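Studio notebook, December

In at 10 in the morning, coffee, both monitors warmed up. Picking up the Dullham record where I left it. For anyone else in the room reading this later: Dullham is the working title for the whole tape, Taltby is the second track (the one with the flute loop), and Briston is the long closer with no hook. Sessions are all in the same place, latest ones end in the letter m.

First thing I did was play Taltby from the top without touching anything, and wow, it still gets me. I was worried I'd loved it only because it was late at night when the verse went down. Nope! The first verse is a monster. He comes in half a beat behind where you expect him, sits back there for four bars, then catches up on the word "ladder" and the whole thing locks. I must have run that bar a dozen times. I want to keep every bit of that drag, so please, nobody quantize or slide the vocal on Taltby. If the drums feel early, move the drums.

Which is more or less what I spent the morning on. The snare in the original loop is baked in with the flute and it's papery, a bit like somebody slapping a phone book. Nice character, no weight. I layered a second snare under it, low-passed so it only gives body, and nudged it 10 ms late. Sounded sloppy alone, sounded perfect with the vocal. Then I got greedy and tried 20, and it fell over right away. Back to 10, printed it, moved on.

Kick notes. The kick and the bass were fighting on every downbeat of the hook. I'd been trying to solve it with sidechain and it was making the bass hiccup. Took the sidechain off completely, shortened the kick so the tail is gone before the bass note opens up, and suddenly there's room. I should have tried that a week ago! The bass is still the old mono synth patch with the glide turned on, and I still love how it slides into the third bar. Left that alone.

Vocal chain for Taltby, so it can be rebuilt if the session ever gets lost:

High-pass at 80. Small dip at 265 where the booth gets boxy (it's narrow, don't go wide with it or he loses his chest). First compressor slow attack, barely moving, 2 or 3 dB on the loud words. Second one fast, just catching peaks. De-esser after both, gently. Then a little tape saturation, and I mean a little, because the grit in his voice is already doing that job. Plate reverb on a send, short, with the top rolled off. No delay on the verses. On the hook there's a quarter note delay tucked so low you'd only miss it if it went away.

The doubles are where I changed my mind. Last time I had doubles running under every line ending, panned out, and it felt like a bigger record. Today it felt like a crowd. Muted them all and brought back only the ones on the last two bars of each verse. Now when they show up it's an event. The ad-libs stay, every one of them. The laugh before verse two stays too, and I turned it up.

Lunch, ears off.

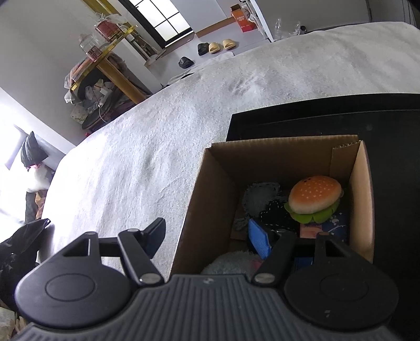 Then Briston, which I'd been putting off since it's the hard one. Three long verses, no hook, one piano chop going around and around, and a beat that hardly changes. On paper that's a song people skip. In the room it's the best thing on the tape, and I'd put it up against anything we've recorded in here. The writing is so good. The whole second verse is one bus ride, stop by stop, and each stop is a person he used to know, and he never once tells you how to feel about any of them. The rhyme scheme does a thing where the end sound of one stop becomes the inside rhyme of the next. I didn't catch it until I was comping and had the lines in solo.

Comp notes: there are 5 full takes. Take 2 is the most even, take 4 has the best feeling, and take 5 has his voice going a little raw at the end, in a good way. I built it mostly from 4, then switched to 5 for the last eight bars. The join is on a breath and I can't hear it, but somebody with fresh ears should check the end of the line about the corner store. Take 1 has a flubbed word in verse one that I sort of like better than the right one. Saved it on a muted lane in case he wants it back. His call, obviously.

Tried three things to keep the beat alive under that much rapping:

Pulling the drums out for the first four bars of verse two. Works great, keeping it. The piano by itself with the vocal is almost too naked and then the kick comes back and your head just goes.

A string pad creeping up through verse three. Hated it. It told the listener to be sad, and the verse doesn't need the help. Deleted it so I wouldn't be tempted.

Opening the filter on the piano very slowly across the entire song, so slowly that you can't point at any place where it moves. This one I'm thrilled with. At the start the chop is dark and kind of underwater, by the end it's bright and you can hear the crackle from the record. Automation is drawn as one long curve, start to finish. Don't loop the region or it'll reset.

There's a whistle in the piano sample that only shows up as the filter opens. Took me a while to find it, sitting right at 855. I notched it and automated the notch to come in after the second verse, so the early part isn't touched. If you hear something nasal around the "winter coat" line, that's the spot to look.

Bounced both songs and walked them around. Laptop speakers: Taltby hook vocal slightly loud, bass is there if you know it's there. Car: huge, no complaints, possibly too much fun, I sat through Briston twice with the engine off. One earbud: the doubles on Taltby vanish on the left side, so I pulled the panning in a bit and that fixed it. Kitchen radio, mono: the plate gets cloudy on verse one. Brought the send down 1 dB. I keep wanting to do more there and I keep stopping myself.

Small side trip in the afternoon. I opened the Nugroho folder, the batch of beats we set aside in the fall, to see if one of them could be an intro. There's one with a hand drum and a reversed guitar that runs under a minute and has the same key as Taltby. I butted them up against each other and the guitar swells straight into the flute like they were made together! Needs a cleaner edit on the last reverse, and the tempo is 2 BPM slower, which I think helps, the jump feels like someone stepping on the gas. No rapping over it, please. Maybe a bit of the room talk from the first session, the part where they're arguing over the heater. I pulled that onto a track and roughed it in.

Sequence as it stands in my head: Nugroho piece, Taltby, then the two club ones, then the slow one with the organ, then Briston last with nothing after it. I know there's a feeling that Briston should go in the middle so people reach it. I get that. But I've played it last and I've played it fourth, and when it's fourth I don't want to hear whatever comes next. Happy to argue about this in person with snacks.

Gear bits. The left channel on the headphone amp is crackling when you turn it past noon, it's the pot, I sprayed it and it's better but not cured. Pop filter clamp is slipping again, tightened with a pair of pliers. We're down to one long XLR that I trust, the others are in the drawer with tape on them. Please don't put them back in rotation without testing.

To do next time:

Check the Briston comp join, end of verse three, on headphones
Clean clap sample on Taltby, there's a click at the front of it
Ask about the flubbed word on take 1
Print instrumentals and a cappellas while the sessions are still open
Clean up the last reverse on the Nugroho intro
Try the organ song vocal through the Taltby chain, just to see
Back up everything, both drives

Closed up at 9 in the evening. Played Taltby one last time at low volume before shutting down, and the snare is finally right.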